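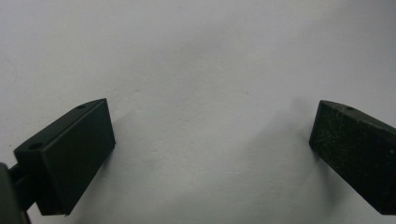
Photo: Nga Trịnh

18th May

Screening notes, Mukine, second pass. Watched it in the small room with the projector, lights fully off this time. Runs 100 minutes without the end credits. Notes are for the program booklet and for whoever introduces it in July, so I've left in more than the booklet will need.

First pass was on a laptop and I was too hard on it. The opening is a woman waiting for a ferry, and on the small screen I took it for dead time. On the wall you can see that she is watching a man on the opposite bank, and that he packs up and leaves before the boat arrives. That is the whole plot in miniature. I had written "slow, nothing happening until the wedding" in my earlier notes. Cross that out.

Story, for the booklet: Odoi is a surveyor sent to a river town to measure land for a bridge. She lodges with a widower who repairs outboard motors. His daughter has stopped speaking to him and we find out why about two thirds of the way in. Odoi falls into the habit of carrying messages between the two of them, first small ones (dinner, a key, a bill), later ones she has changed a little. The bridge gets canceled. She stays on anyway for a while.

Don't put the changed messages in the blurb. The first one plays as a surprise and it should stay one.

What works

The kitchen argument. One take, camera in the hallway, and for most of it we only have the father's back. He keeps drying the same plate. The actor does nearly everything with his shoulders. I ran it again straight after and the sound is doing more than I had noticed, the radio next door changes station when the daughter says the name of the town she moved to.

The surveying scenes. They let her do the job at full length, setting up the tripod, writing down figures, moving it, doing it over. Nga said she was bored by these and I think half the audience will be. I'd still keep the film for them. By the third one you can tell what mood she is in from how hard she pushes the legs into the mud.

Humor. There's more of it than I remembered. The landlord at the Wultira guesthouse who keeps moving her to a worse room is a good running bit, and it pays off when she ends up back in the first one.

What doesn't

The wedding is too long and the song is played all the way through twice. It comes in at minute 16 after the title card and the film loses its hold until the morning after. If anyone leaves it will be there.

The flashback in the motor shop. It tells us in words what the kitchen argument already told us. It also looks different from the rest, brighter and with more cutting, as if it came from an earlier version of the script. I wondered if somebody asked for it to be added.

Odoi's sister on the phone. All of her lines are questions that let Odoi explain herself. Five calls in total. The last one is fine because she doesn't pick up.

Score: piano, mostly thin, used at the ends of scenes. Gone completely from the last section, where you hear the river instead. I would have dropped it sooner.

Comparison with Zokbridge

These two are down as a pair and I had doubts about it. Both have an outsider arriving for work and getting mixed up in a family. Zokbridge is the louder film and much easier to like. Its lead talks to everyone. Odoi hardly speaks to anyone unless she has a message to pass on, and in the scenes where she has nothing to deliver she looks lost.

Order matters. If Zokbridge goes first, Mukine will seem flat for the opening stretch and people will be tired. Mukine first, a proper break, then Zokbridge. Nga wants it the other way so that the quieter ending closes the evening. Her argument is that people go home thinking about the last thing they saw, and the ferry shot is better than anything in Zokbridge. Fair point. We haven't settled it. I'd go with whatever lets us start on time.

Ending

Needs care in the introduction. On first viewing I read it as her leaving. On this one I'm fairly sure she is going out to meet the boat to collect someone, and the bag is the daughter's. Look at the strap, it has the same knot in it as the one hanging in the hall. Nga reads it the first way and says the knot is a continuity thing. We went back over it and couldn't agree. Whoever does the intro should not say "when she leaves."

Technical

Subtitles: two lines are missing in the market scene, and one comes up early and gives away the daughter's answer before she says it. I've written down the places and will send them to the distributor. There is also one typo, "bride" for "bridge," which got a laugh out of both of us and will get one from a full house at the wrong moment. Must be fixed.

Picture is dark in the night ferry section. Fine with the lights off, hopeless with the side lamps on. Ask for the lamps to stay off until the credits are done.

Sound level dropped between the wedding and the scene after it. I don't know if it's the file or our amp. Compare against Zokbridge on the same setting before we blame anybody.

Draft blurb, version 3:

"A surveyor comes to a river town to measure ground for a bridge and finds herself carrying messages between a father and daughter who no longer speak. Patient, dry and often very funny, with a kitchen scene worth the price of the ticket."

Nga thinks "worth the price of the ticket" is cheap. Probably right. Alternatives: "with a kitchen scene that stays with you" (worse), or stop after "funny" (best so far). The booklet allows around 13 more words if we want to mention the music, though I'd sooner leave it short.

To do
– send subtitle list
– sound check, both films, same amp setting
– ask if the director has a written statement, the one online is for a different film
– third viewing of the last section only, with the volume up
– decide the order with Nga before the booklet goes to print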